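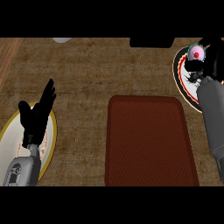
Equipment Plan for a Two-Arm Table-Setting Cell
Project report, section 4: Purchasing and budget
Prepared by Hnat Symonenko
17th December

4.1 Scope

This section covers what the group proposes to buy for the move from simulation to hardware. The software side, including the rendering setup, was dealt with in section 3 and adds nothing to the purchase list. The task is food handling at a table: two arms, each with a multi-fingered hand, working over plates and a tray. In simulation one hand can hold a pink pastry over its plate while the other stays open over a second plate. The purchase plan assumes that both arms must be able to work at the same time.

4.2 Arms and hands

Two suppliers were compared. Cunberg sells the arm and hand as a set. Fogh sells the arm alone, and the hand would come from Erkden with an adapter plate. The Fogh and Erkden route has a lower list price, but the adapter costs 152 dollars per arm and the wiring has to be made in the lab. Cunberg also offers a lease, with the first payment due in March. We recommend the lease for this project year. Outright purchase should be looked at again once the grasp tests have been repeated on hardware — the simulated contact model is too forgiving to support a decision of that size.

Spare fingertips are not part of the lease. We have set aside 680 dollars for them as a single line.

4.3 Table and tableware

The table will be built in the workshop. Its top should have a matte finish, as glare caused trouble with the depth sensor in an earlier course project. Plates, trays and practice food come from Cokness and are limited to 80 dollars in total. At least one plate should have a patterned rim and one a plain white center, so that the vision code is tested on both.

4.4 Items left out

A third arm was considered and dropped. A force plate under the table was also dropped, although it would have shortened the calibration work. Safety fencing is already in the lab and is not charged to the project.

4.5 Open points

Delivery time for the Cunberg set is quoted as 19 working days from signature. The lease contract still needs the department's approval, and the insurance terms for student operators have not been received. The mounting bolts will be ordered after the base drawing is released.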